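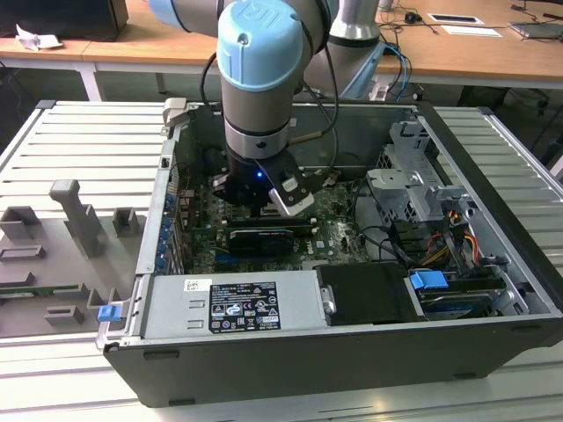

Page last changed: 26/01/2025

Cleaning out a dusty desktop computer (and keeping it clean a bit longer)

I put off opening my first computer for years. It sat under the desk, sounding more and more like a hair dryer, and I just turned the music up. When I finally got the side off there was a gray felt blanket in there you could have knitted a hat from! So now I do mine once a year, and my mother-in-law's, and the one in the sewing room, and these are the tips I've collected along the way. Most of them work for a tower of any brand. Laptops are a different animal and I leave those alone.

Before you start

Shut the computer down properly from the menu, then pull the power cord out of the back. Then hold the power button in for a few seconds with the cord out, which drains what's left in the system. Take a picture of the back of the machine with your phone before you unplug anything else. I skipped this once and spent a whole evening wondering why I had no sound (green plug, wrong hole).

Pick your spot. A hard, bare table is good, at a height where you don't have to stoop. Carpet is bad, and so is a wool sweater, and so is a cat. If the weather's nice I carry the whole thing out to the porch, and I can tell you that one windless afternoon in August is worth three in the kitchen, where the dust just goes up and comes down on the butter dish.

Lay the tower on its side with the removable panel facing up. You'll see much better, and when you drop a screw (you will) it stays somewhere you can get at it. Touch a bare metal part of the case before you reach in, and again every so often. I own one of those wrist straps, and when I can find it I wear it.

What I keep in the box

I have an old Gomico cookie tin with everything in it so I don't have to go hunting every year. It holds:

A Phillips screwdriver, medium size, with a magnetic tip
Two soft paintbrushes, one wide and one skinny, never used for paint
A muffin tin liner or two for the screws
Cotton swabs
A small bottle of 90-something percent rubbing alcohol
A roll of masking tape and a pen
A flashlight, the kind you can stand on end
A can of compressed air, or the electric blower (more on that below)

The muffin liners were Lăcrămioara Dumitrescu's idea. She taught the evening repair class I took at the Sarkance community center, and she made us write on each liner where the screws came from. I rolled my eyes at that, and then I put a long screw where a short one should go, and now I write on every single liner.

Canned air or a blower?

I used cans for years and they're fine. Keep the can upright, use short bursts, and stop when it gets cold in your hand. If you tip it over it spits liquid, and you don't want that on anything. The trouble is that a really dusty tower eats cans, and they aren't cheap. The year I did three machines in one weekend I went through 16 of them, which was just silly, so I bought a little Fikell electric blower and I haven't looked back. It's loud. Wear something over your ears and warn the dog.

Please don't use the household vacuum inside the case. The nozzle can build up static, and it'll happily swallow a loose screw or a little plastic cap. I do use it on the floor afterward, and on the outside of the vents.

The actual cleaning

Start with the fans. Hold each one still with a finger or a cotton swab while you blow, so the blades don't spin like crazy. It's hard on the bearings. Brush the blades front and back with the skinny brush, then blow again.

Next comes the heatsink, which is the chunk of metal fins sitting over the processor. This is where the felt blanket lives. Come at it from both sides if you can. A stubborn mat of fluff will often lift off in one piece with tweezers, and I'm not going to pretend that isn't satisfying.

If you have a graphics card, you don't have to take it out for an ordinary cleaning. Blow across it from the side and through its fan, if it has one, and leave it where it sits. If you do need to pull it, look for a latch or clip at the back of the case where the metal bracket sits (some have screws there instead), and then for a second little catch at the far end of the slot on the motherboard. People forget that second catch! I've done it myself, tugging and muttering, and I'm lucky nothing snapped. Hold the card by its edges and set it down on a clean, dry surface, and put a bit of tape over any slot you're blowing near.

Power supply: blow through the grille from the outside and stop there. Do not open it, ever, for any reason. There are parts in there that can hold a charge long after the cord is out.

Last, the bottom of the case and all the corners. Wide brush first, then air. Wipe bare metal and plastic panels with a barely damp cloth, and let them dry completely before anything goes back together.

Sticky stuff

Dust from a kitchen or a smoker's house is greasy and won't blow off. For fan blades and plastic grilles, dip a swab in the rubbing alcohol, squeeze it out, and wipe. Expect to use a lot of swabs. If there's a removable filter on the front, wash it in the sink with dish soap and give it a full day on the rack.

Closing up

Before the panel goes back on, shine the flashlight around and check that no cable is leaning on a fan. Count the screws in your liners. Push gently on any plugs you may have bumped. I like to plug it in, turn it on with the side still off (hands out of the case!) and watch that every fan spins. Then off again, cord out, panel on.

If it doesn't start, don't panic. Nine times out of ten it's the switch on the back or a memory stick that needs pressing in until it clicks. Cord out again before you touch it, of course.

Keeping the dust down

Get the tower off the floor. Mine sits on a low Surdu plant stand, the kind with wheels, and it picks up far less fluff than it did on the rug. Leave a hand's width behind it so the warm air can get out. Run a dry brush over the front vents whenever you dust the shelves, and don't store paper on top.

I also write the cleaning date on a strip of masking tape and stick it on the back of the case. My mother-in-law's has four strips now, one above the other, and she won't let me peel off the old ones.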